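Pendavstead House, Room 18
Bedroom and laundry-folding checklist, with comments
Inspected by: Vesna Milošević
October 1, 2025

1. Bed frame. Load on all legs, no rocking. PASS.
Comment: One slat screw retightened.

2. Bamboo mat. Tiles checked by hand for splits and raised edges along the full length. PASS.
Comment: Wipe with a damp cloth only. Do not soak the backing cord.

3. Sheet under mat. Must extend past the mat on the open sides, so that bare skin does not rest on the mat edge. PASS.
Comment: Pink floral sheet in use.

4. Folding surface. Garments are to be spread on the mat, smoothed, folded and stacked at the near edge. Small items are to be kept clear of the working area. PASS WITH COMMENT.
Comment: Dark garment left crumpled at the far end of the bed. Fold or send to wash before the bed is used. 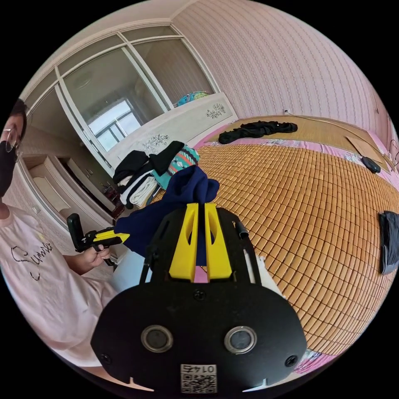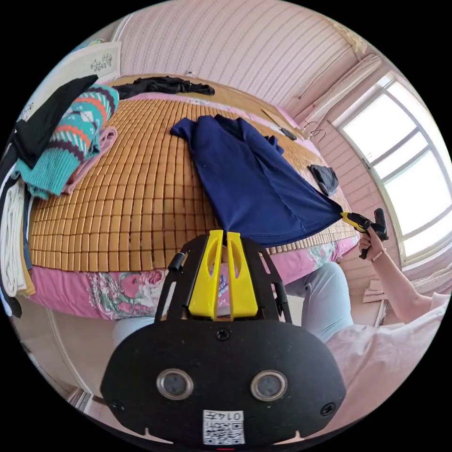 Item 4: navy clothing being handled at the bed, bamboo mat in place.

5. Cables on wall. Must not reach the pillow or hang where a sleeper can pull them. ACTION.
Comment: Thin black cables hang loose beside the bed. Clip to the wall at 40 cm spacing.

6. Wardrobe. Sliding glass panels run the full track without lifting. PASS.
Comment: Track vacuumed. Lower guide worn — check again in February.

7. Walkway. Minimum 70 cm clear between bed and wardrobe. PASS.

8. Wallpaper. No lifting seams, no damp at the baseboard. PASS.

Open actions: items 4 and 5. Responsible: Benedikt Fankhauser.

Comments (3)

Burgi Lanz
On item 2, is a damp cloth enough in summer? Ours gets sticky between the tiles.

Vesna Milošević
Damp cloth, then a dry one, then stand the mat on edge until the cord is dry. A soft brush is fine between rows.

Ross Guthrie
Clips for item 5 are in the Room 228 cupboard — the adhesive ones, not the nail type. Please leave a few for us.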